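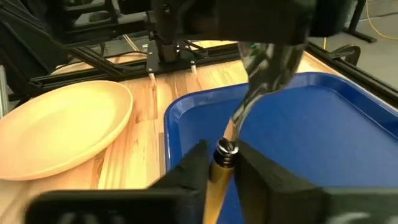 News | Robot Software

Skanance puts its Vetano motion planner back on the bench in Irwood, with a new way of watching the wrist camera

If you have been following the folks at Skanance for a while, you will know that they like to talk about the parts of robot software most people would sooner skip, and the latest release of Vetano, their planning and control package, is very much in that spirit. The new version went out to users this week from the company's workshop in Irwood, and the biggest change in it has to do with what the robot does in the short stretch of time when its fingers are closing and the camera at the wrist can see mostly fingers.

Anyone who has worked with a wrist camera knows the trouble (and has probably sworn at it a little). With a slim tan cylinder between two thick black pads, a good part of the object is hidden just when you would most like to see it. What's left to go on is the end that sticks out past the fingers, in this case the one with the ridged metal cap, and a shiny cap throws highlights that a perception program can easily take for edges.

Older versions of Vetano handled this by freezing the last good estimate of where the object was and hoping for the best. The new one keeps a running set of 256 guesses about the object's position and tilt, and it throws out the poor ones every 12 milliseconds as fresh readings come in from the camera and the finger motors. When the guesses drift too far apart, the planner slows the arm down and asks for another look before it goes on.

"We used to be so proud of how fast it closed," said Ambros Haslinger, who leads the control group and has been on Vetano since it was a folder of scripts on his own laptop. "Then we sat down one long afternoon and went through the logs, all of them, with a lot of coffee, and we saw that it was very quick and very sure of itself and a fair amount of the time it was wrong about the angle. So this release is a bit more humble, I suppose!"

The logs he means came from a set of 700 recorded grasps made with the old version. In 194 of them the tilt estimate at the moment of closing was off by more than the team's own limit. The same recordings have been played back through the new code, and Haslinger says the count has dropped by about half, though he was quick to add that playing back a recording is a gentler test than a live arm, and the live numbers are still being gathered.
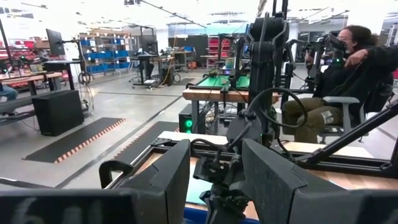

Last updated: Saturday, late afternoon

There is plenty in the release for people who never touch the perception side, too. The planner now reads the support frame and the table edges from a single workspace file, so you no longer have to type the same measurements into two different places and then wonder which one is stale. Cable slack can be marked as a keep-out zone, a long-standing request from users whose arms carry a hanging loop of cable on one side. And the log viewer, which was borrowed in large part from the Namboodiri toolkit, will finally let you scrub through the camera view and the planner's guesses side by side.

A word of warning if you are upgrading: old workspace files will load, but the tray and plate heights are now measured from the tabletop, where they used to be measured from the robot's base. Skanance has included a small converter, and Haslinger suggests running it before the arm is switched on.

The team expects to post the live grasp results in November, along with the recordings themselves. Bug reports can be sent through the usual Vetano issue page.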